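### 3.2 Mixed household items in open bins

The second part of the survey dealt with items that had no fixed place in the home. Participants called these "odds and ends" or "the leftovers," and most homes had at least one bin or drawer for them. Boyer and Wieser coded each container by what was in it, how full it was, and whether its contents shared a room of use. Of the 225 containers logged in the Farnum and Pena neighborhoods, 190 held items from two or more rooms. Bathroom items and toys were the most common pair.

Sorting took longer in these containers than in those with one kind of item. Participants picked out large or familiar things first and left small pieces for the end. Many put the small pieces back without a decision. Figure 2 gives an example of a mixed set at low fill, where every item can be reached without moving another.
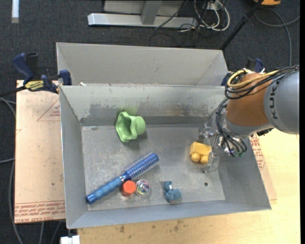
**Figure 2.** Mixed set in a grey metal bin, low fill.

Low fill did not make the sorting categories easier to agree on. Two coders, Baptiste and Lefèvre, worked separately from the same category list and then compared results. They agreed on items with one clear use, such as the blue round hairbrush in Figure 2, which both placed under personal care. The yellow toy vehicle was also coded the same way. They differed on the light green vase-like piece lying near the back wall, which one coder placed under decoration and the other under kitchen and table. The orange-red hexagonal object was coded as "unknown" by both. We kept that label in the analysis and did not force a choice.

Round items raised a separate problem. Participants in the Zaugg group often set balls aside because they would not stay where they were put on a shelf or tabletop. A clear ball with colored swirls, like the one in Figure 2, was treated as a toy by most participants and as an ornament by a few. We report both readings in Section 4, along with the share of items returned to the bin unsorted.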